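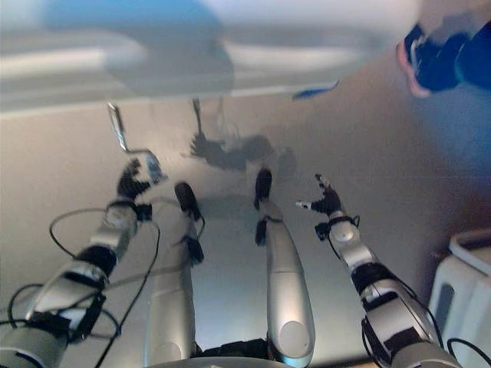 The Night Choir of Drornden

By Flor Quispe

If you walk down to the harbor in Drornden on a winter evening, you will hear the choir well before you find it. The sound comes over the fish sheds in pieces, first the basses, then something high and bright that you could mistake for gulls, and then you turn the corner by the old rope store and there they are, singing at the water with their hoods up.

They have no hall. They had one until the roof went, and by the time the roof was fixed they had fallen so hard for singing outdoors that they never moved back in. "We got loud," says Linnea Kristiansen, who leads the altos. "You have to, with the wind. And then we went inside once to rehearse and it was awful! Everyone was shouting at the walls."

The town has 600 people and up to 9 different opinions on where the songs come from. Most of the tunes are rowing songs, short and stubborn, with a second line that answers the first before it has quite finished. Halvard Kvam learned his from an aunt who sang them while gutting herring, and he still can't do the one called "Sornell" without moving his right hand. He showed me on the ferry. The man across the aisle joined in on the second verse, hand and all.

What I love most is how they deal with new material. Obsa Tesfamariam moved here to teach math and brought along a handful of songs from his mother, and the choir took them up the way they take up everything, by singing them badly for weeks in terrible weather until they fit. One is now the closing number. The basses have given it a drone that his mother, on the phone, declared far too slow (she has since asked for a recording).

Rehearsals start at nine, after the last boat, and go on for two hours. There is no audition. You stand next to somebody who knows the part and you lean in. I was put beside Torunn Rustad, a tiny woman with a voice like a barn door, and within one song I had stopped worrying about my Norwegian vowels and was simply hanging on for the ride.

The big night is in December, when the lamps along the quay are switched off and the choir splits in two, half on the breakwater and half on the ferry slip, with all that black water between them. They can't see each other. They keep time by listening, and the far side always arrives a little late, so every song has a shadow. Bring wool socks, and stand near the rope store if you want to hear both halves.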